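Community Fundraising, Unit 4: Handing over the money
24 Jan 2025
By Graham Nuttall

These notes go with the second half of the unit. Last time we looked at planning a benefit event and getting permission for the venue. Today we start at the point where the event is over and the money has been counted. Bring the blank record sheet from the first session, as we will fill it in together.

1. What the public was told

Before any money is moved, go back to the poster, the ticket and the web page. The words used there decide what the money can be spent on. If the poster said "all proceeds to families affected by the Clomstead flood", the money has to go to those families. It cannot go to a new roof for the hall where the concert was held, even if the roof is also a good cause and the same people would have supported it.

Money given for a stated purpose is usually called restricted money. Money given to a charity for its general work is unrestricted. A lot of the trouble we see in small appeals comes from mixing the two. Keep a copy of every piece of publicity in the event file, including anything that was posted online and later changed. If two versions of the poster said different things, write down which one was used and when.

A second point is what happens if too much is raised, or too little, or if the purpose falls away. A sentence on the poster will deal with this. "Any money left over will go to the general funds of the charity" is enough. Without it you may have to go back to donors, and with cash collections there is often no way of finding them.

2. Gross, costs and net

We will use the Clomstead concert as our case. It was held in July in Weltville, with local singers and a school band, and 80 tickets were sold at £7 each. With the bucket collection, the raffle and the refreshments, the total taken came to £1,612. After the hire of the hall, the sound equipment, printing and insurance, £946 was left.

The first figure is the gross and the second is the net. The organisers announced the gross from the stage on the night, and the local newsletter printed it. When the smaller sum was handed over some weeks later, several people wrote in to ask where the rest had gone. Every cost had a receipt and nothing was wrong with the accounts. The complaint was about the announcement.
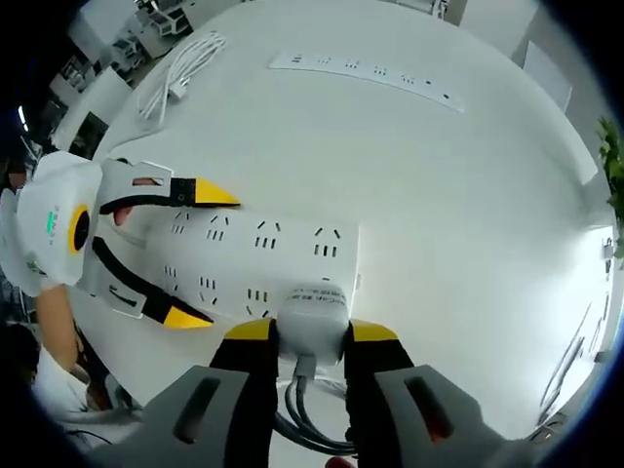 For that reason we advise saying nothing about totals on the night, or saying "so far, before costs" and meaning it. If a business has agreed to cover the costs, get that in writing before the event and then you can promise the public that everything they give will be passed on. "Proceeds" and "profits" are read in different ways by different people. Use a full sentence.

Things to enter on the record sheet for this part:
Ticket income, with the number sold and the price
Cash collected, counted by two people and signed for
Raffle and refreshments, kept separate from each other
Gifts made online, with the date the money reached the account
Costs, each with a receipt number
Gifts in kind, such as free use of a van (listed but not added to the total)

3. Choosing who receives it

In the Clomstead case the net sum went to a bursary for children whose families had lost their homes. The organisers did not choose the children themselves. They passed the money to the Asante Bursary Fund, which already had a written policy and people who were used to reading applications. This is nearly always the better course for a one-off event. The organisers know how to put on a concert. They do not always know how to ask a parent for proof of income.

If you do have to choose, write the rules first and publish them. The rules should say who can apply, what they need to send, who decides, and what happens if someone on the panel knows an applicant. Ask only for the information you need. Details of illness, injury or bereavement are sensitive and must be stored securely, with a date set for destroying them.

Payment for school costs can be made to the family or to the school. Both are allowed. Paying the school is simpler to account for. Paying the family gives them more say, and some costs, such as shoes and bus fares, never go through a school at all. Esi Sowah will speak on this in the next session and has asked everyone to read the short paper on the Flimdale hardship grants beforehand.

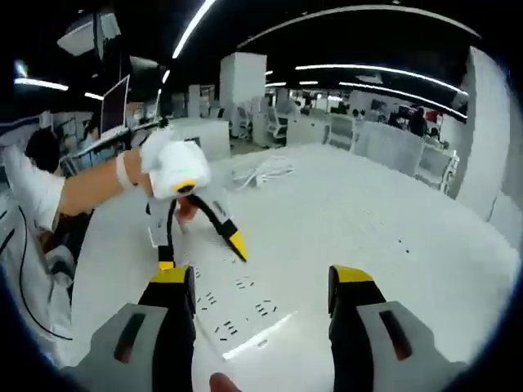 4. The handover

A public handover is good for donors and often uncomfortable for those receiving the money. Adults can say no to being photographed. Children tend not to, and a parent who has just been offered help may feel that refusing would seem ungrateful. Consent given in that position is weak.

Some practical rules:
Ask about photographs by letter, well before the day, and make clear that the grant does not depend on the answer.
Do not print a child's full name next to an account of what happened to them.
Let the family read any text about them before it goes out.
A handover between the organisers and the fund, with no families present, is perfectly acceptable.
Keep speeches short and do not ask children to give one.

At Clomstead the cheque was presented to the fund at a small gathering, and the families were invited to a separate tea the following week. Several of them came. There was no press at the tea.

5. Reporting back

Send a report within three months of the event, even if some of the money has not yet been spent. One page will do. Give the gross, the costs, the net, the date of transfer and the name of the body that received it. If a bursary runs over several years, say when the next report will appear and who will write it. Send it to the performers and the businesses that helped as well as to donors, and put a copy where the original poster was displayed.

For the next session

Fill in a record sheet for an event you have helped with or attended. Where you do not know a figure, leave the space blank and note who you would ask. Then rewrite the event's publicity in no more than two sentences, stating where the money will go, whether costs will be taken out first, and what will be done with any surplus. Hand both in at the start of the session.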